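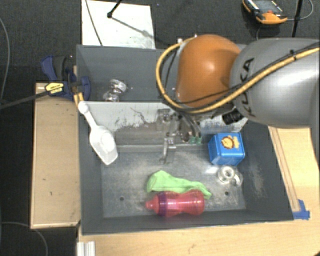 Página 3 de 7

Tema: Cubeta gris con separador, ¿se recupera o a la basura?

tornillo_flojo
Hola a todos. Retomo lo de la pág. anterior. Cubeta gris oscuro, rectangular, separador gris claro en medio. El fondo del hueco grande está lleno de marcas blanquecinas y el canto del separador tiene rayas y desconchones. Agua caliente, jabón, estropajo... nada. ¿Alguna idea antes de comprar otra?

Nakasia
Eso no es suciedad, es roce. Una superficie oscura se pone blanca donde se arrastran cosas, y no se va lavando. Déjala como está.

marga_taller
No estoy de acuerdo -- parte sí puede ser cal. Prueba vinagre templado en una esquina, media hora. Si la mancha baja, era cal. Si sigue igual, pues razón para Nakasia.

Nakasia
Vale, que pruebe, pero me juego un café.

K. Grímsdóttir
Buenas, Kári por aquí. Yo al estropajo le tendría miedo. Si ha sido del verde, las rayas nuevas son tuyas jeje. Para el fondo: lija al agua, grano 2000 y luego 3000, con mucha agua y sin apretar. Queda mate pero parejo. Para el canto no, ahí ya faltan trozos.

tornillo_flojo
Era del verde, sí :(

pepe_251
Lijar una cubeta?? Para qué. Es para meter cosas dentro. Las mías llevan años peor que esa y sirven igual. Perder una tarde por una cubeta...

K. Grímsdóttir
Hombre, él ha preguntado si se recupera. Se recupera. Que valga la pena es otro tema.

Yoshinori Ichikawa
Una pregunta, la pala blanca se queda siempre dentro? La veo apoyada a la izquierda, con el mango contra el separador. Yo la colgaría fuera. Cada vez que la sacas rozas el canto y la pared, y luego salen las marcas.

marga_taller
Eso eso. Un gancho y listo.

pepe_251
Pues yo la pala la quiero dentro. Si la cuelgas fuera desaparece, en mi taller por lo menos. Y una pala de plástico no desconcha nada, eso ha sido algo más duro.

Yoshinori Ichikawa
Puede ser. Pero el roce repetido cuenta, aunque la pala sea de plastico. Yo las tengo colgadas y el fondo está bastante mejor.

sekiguchi_m
Llego de leer las tres páginas. ¿Y lo que hay en el hueco de atrás, a la izquierda? Brilla, son como dos partes redondeadas, no distingo si es transparente o metálico. Si es metal y baila por ahí dentro, ya tienes al culpable del canto.

Nakasia
Buen ojo. Está tocando justo el borde del separador.

tornillo_flojo
Lo pasaré a otro sitio, por probar. Y gancho para la pala, que me cuesta poco. Lo de la lija me lo pienso.

pepe_251
O una alfombrilla de goma cortada a medida en el fondo. Tapa las marcas y ya no roza nada.

marga_taller
La goma ahí no me gusta. Se mete porquería debajo y limpiar con la pala es un suplicio, se engancha en la orilla. Tuve una y duró 40 días.

pepe_251
Porque estaría mal cortada -- la mía va justa y no se levanta.

K. Grímsdóttir
Si al final lijas, aclara bien después, el polvillo se queda en las esquinas. Y seca con trapo, no al aire.

tornillo_flojo
Apuntado. Esta noche el vinagre y mañana os digo.

Nakasia
El café lo quiero solo, sin azúcar.

Página siguiente >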